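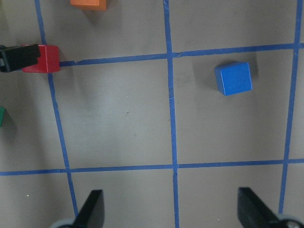

### 3.2 Upkeep of the tabletop cell

The cell was meant to need no upkeep. It was designed in September by people who had not yet run it, and its original maintenance plan was a single line reading "wipe table." The plan in use now fills most of a binder, and we describe it here in more detail than is customary, as a good share of the variance reported in Section 4 came from tape.

**Work surface.** The grid in Figure 3 is laid by hand in blue painter's tape directly on the gray table. We tried printed mats first. They curled at the corners, and a curled corner is an excellent ramp for a small block. Tape has its own vices. It creases, it creeps when a finger drags across it, and the joints where strips cross will lift if the table was dusty on the day. The strips in the figure show the usual waviness and a kink at one crossing of the lower horizontal strip. We tolerate this. The grid is a reference for the person resetting the blocks and plays no part in control, so a strip that wanders does no harm provided it lies flat. A strip with a lifted edge is replaced whole. Patching was allowed for a while, until Ramesh Kanaujia peeled up one crossing and found a geological record of earlier repairs under it.

**Wrist camera.** The camera sits at the wrist and looks down past the fingers at a slight angle. Its bracket was shimmed by Wendell Oyelaran so that, with the gripper open, both fingertips stay in view and the central strip runs through the gap between them. This gave us a free alignment check. If the strip no longer passes between the open fingers at the home pose, something has moved, and the operator stops and finds out what. In 1455 logged episodes the check was tripped 19 times. Most of these were the bracket, which is held on by small screws that had been tightened by several people with differing philosophies. We now use one torque driver, kept on a string.

**Fingers.** The fingers are black, tapered paddles that mount to a light gray piece at the base. We inspect the tips after every 40 episodes and swap both together when either is worn. Swapping one at a time saves a finger and costs an afternoon, as the new one arrives at the block first and pushes it into the old one. Spares were ordered from Kendwood, which sent five left fingers. Their replacement order was correct, and we would like it recorded that we never found out where the first set of right fingers went.

**Block reset.** Blocks are put back between episodes according to a card. The card says which cell each one belongs in and leaves the angle to the operator, so the blue cube in Figure 3 is turned a little within its cell and clear of the tape. Blocks that end up on a strip, like the red one at the upper left of the same figure, are scored by the rule in Appendix B. The rule was settled after a long disagreement between Esperanza Doucet and Mortimer Whitlock, each of whom still considers it a compromise in the other's favor.

**Figure 3.** Work surface from the wrist camera with the fingers spread wide. The blue cube lies inside one grid cell; the red block rests on the end of the upper horizontal strip.

**Cleaning.** The surface is wiped with a dry cloth before the first episode of the morning. Wet wiping gets more of the scuffs off and also loosens the tape, which returns us to the first paragraph of this section. Scuffs are left alone unless they are dark enough to upset the block detector. It has, on two occasions, reported a smudge as a block with high confidence, and on one of them the arm made a creditable attempt to pick it up.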